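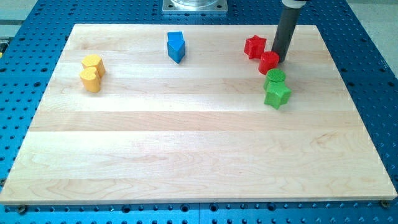

By Uriel Quintero, Collection Services
Posted September 4, 2019

How to Request Reconsideration of a Library Title

Any resident holding a current Sivari Public Library card may ask the library to review a book, audiobook or magazine in its collection. The steps below apply to all branches and replace the procedure issued in February.

1. Read or listen to the entire work. Requests based on excerpts or on reviews alone will be returned.

2. Speak with the branch manager. Many concerns involve shelving, such as a young adult novel placed among the middle grade titles, and can be settled at the branch without a written request.

3. Complete Form 107. Paper copies are kept at each reference desk. Give the title, author and edition, and cite page numbers for the passages that concern you. Use one form per title. A household may have no more than 2 requests open at a time.

4. Sign the form and submit it at the reference desk or by mail to Collection Services, Room 123, Weidemann Branch. Unsigned forms are not processed.

5. Keep the receipt. The number printed on it is needed for all later correspondence.

What happens next

Two librarians read the work in full and consult published reviews, circulation records and the Collection Policy. The title remains on the shelf and may be borrowed or placed on hold during this period. A written decision is mailed within 76 days of receipt.

The decision may be to keep the title where it is, to move it to another section, or to withdraw it.

Appeals

A requester who disagrees with the decision may write to Arne Wegener, Deputy Director, within 30 days of the date on the letter. Quote the receipt number and state which part of the decision is disputed. New titles may not be added to an appeal.

Once a decision is final, the same title will not be reviewed again for three years.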